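Home | Benches | Storage | Kitchen | Contact
Print this page | E-mail to a friend

Ustier perforated bench top, light grey

I've had one of these in my own garage since October and I'm still finding uses for it! The holes take pegs, hooks and cable ties, and crumbs or sawdust drop straight through onto the tray. 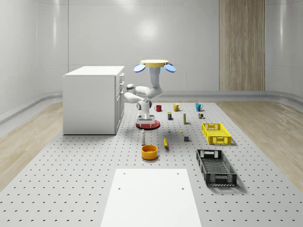 Freight is $147 by Pallport to most metro postcodes, and it's a two-person lift, so rope in a neighbour. The top is $591 on its own, or $800 with the legs.
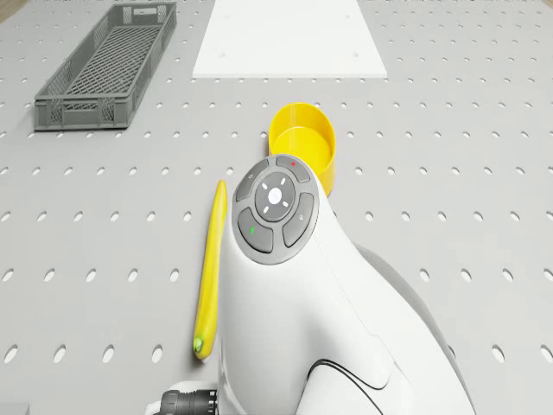
Bench top with grey mesh-sided basket

Peiyu Lei bought one for potting up seedlings and hoses it down after – mild soap is fine, but skip the bleach.
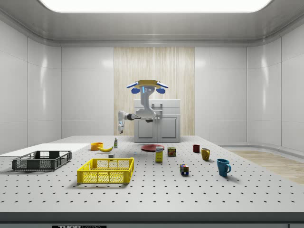

White bench top and two-door cabinet

Pegs come in bags of 20 (get two bags, trust me). Ring Lihua in the shop if you want an odd colour.

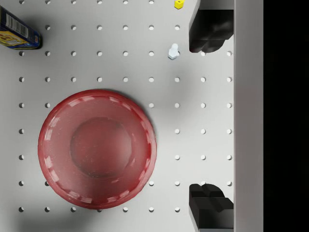 Red bowl on the bench top

Related items
Echevarría folding trestle
Plondska peg set, long
Ustier drip tray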